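FOR IMMEDIATE RELEASE

Carnside Letter Writing Week Returns in January With More Pen Pals Than Ever

CARNSIDE – The Gallagher Library is delighted to announce that Letter Writing Week is coming back to Carnside this January, and that everyone who has ever meant to write to a friend and never quite gotten to it is warmly invited to come in from the cold, pull up a chair and write.
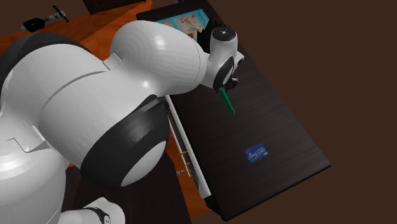
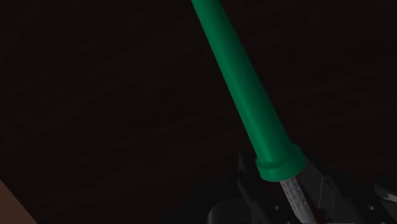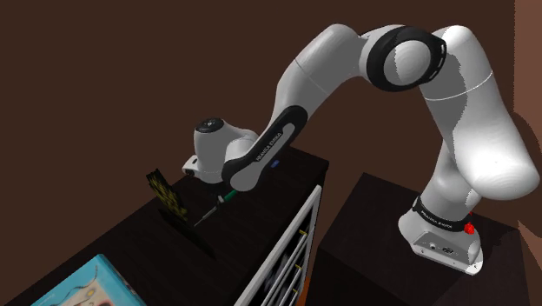

Computer-rendered images.

Last winter, people in town and out along the Prulter road mailed 1,883 letters through the library's front desk, and a good many of them got answers. Some of those answers are still arriving, and we have a corkboard by the coat rack where folks have been kind enough to let us pin up the envelopes. If you like stamps, it is worth the trip all by itself.

"My grandmother wrote to her sister every week of her life, and when they were both gone the family found we had the whole story of the two of them in a pair of hatboxes," said Amos Greenberg, director of the Gallagher Library. "I think about those hatboxes a lot. Most of what's in there is weather and chickens and who had a cold, and I would not trade a page of it."

The week opens on Sunday at 1 p.m. with cider, a table of donated cards and stationery, and a short talk by Aiguo Liao, who has taught penmanship at the Trarnari Community School for 18 years. Liao will also lead 6 evening workshops in the downstairs reading room. The first few are meant for grown-ups who feel their handwriting has gone to pieces (you are in very good company!), and the last is for children and whoever brings them.

"People come in apologizing for their handwriting before they've even sat down," said Liao. "I tell them to slow down and write a little bigger. By the second page they've usually forgotten I'm there, and that makes me very happy."

New this year is a pen pal exchange with readers in Prulter. Anyone age eight or older can fill out a card at the front desk with a few words about what they like – gardening, trains, old movies, soup – and the library staff will do their best to find a good match. Children will need a parent's signature, and all letters in the exchange will go back and forth through the two libraries, so home addresses stay private.

All events are free. Paper, envelopes and pens will be set out all week during regular hours, and the library will cover postage on up to 3 letters per person. Please sign up ahead for the workshops at the front desk, as the reading room is cozy and fills up early.

Media contact: Amos Greenberg, Gallagher Library, Carnside

###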